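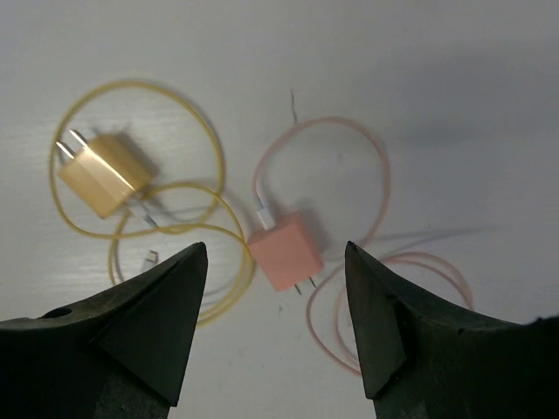
Two chargers and their cables on a white tabletop.

We got to the Flinis open day in Yap just after the doors opened, and I went straight for the water-cooled builds! Grada had its new Tara tower running flat out with the side panel off, and I could still hear the person next to me talking. The graphics card sat at 63 degrees the whole time I hung around (far too long, my feet say). They build some 200 of these a month, every one stress-tested overnight before boxing. 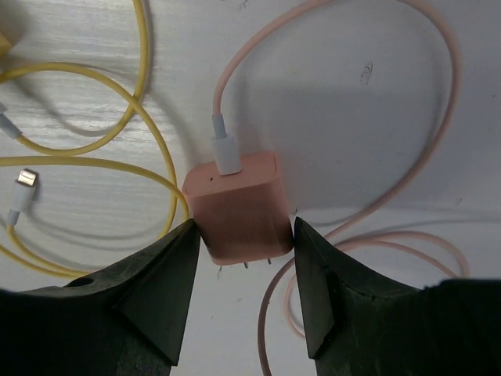

Can you order the Tara without a graphics card?
Grada sells it that way from June, with the same case and cooling loop.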